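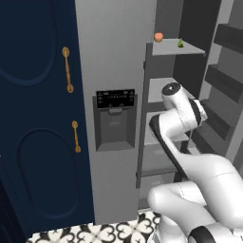
Navy cabinets in a small kitchen – talk me into it (or out of it)

Clasine Home Forum > Kitchens > Color and Paint

tealkettle
Posted 2021-10-09
I have been staring at paint chips since January and I keep coming back to navy! Our kitchen is a narrow galley with one window, white walls and an oak floor. Everyone in my family says it will feel like a cave. I'm leaning toward Groneck 301, which looks almost black on the chip but goes properly blue when I hold it up to the window. Brass pulls, obviously. Has anyone lived with this for a few years?

oldputtyknife
Do it. Ours have been dark blue for ages and I still get a little thrill walking in with my coffee. Prime with a gray-tinted primer though, or you'll be putting on coats till spring. The molding on the doors is where you need patience – small angled brush first, then roll the flat parts.

saltbox_714
Going to be the grump here. I had navy in a galley and repainted within a year. Every floury fingerprint shows, and on a cloudy afternoon I had the lights on by lunch. Pretty in the evening, I'll give you that.

tealkettle
Floury fingerprints are a real concern, I bake constantly. Was yours matte?

saltbox_714
Dead matte. So yes, partly my own fault.

oldputtyknife
There you go! Satin wipes down so much better. I'd still call it a lighting problem more than a paint problem, saltbox. We put Solís strips under the uppers and the whole counter woke up.

saltbox_714
Strips light the counter. They do nothing for a tall pantry door. Agree to disagree :)

mudroomfan
What about navy on the lowers and the pantry, and cream up top? I did that with Zesex satin and love it. Get the warm bulbs, 3000 K, they make brass look gorgeous. Mine took 2 coats over primer.

tealkettle
Ooh, cream uppers. Hadn't thought of that and now I can't stop thinking about it. Buying a sample pot of the 301 and painting the inside of the pantry door first – will report back!

mudroomfan
Yay! Look at it at breakfast and again after dark before you decide.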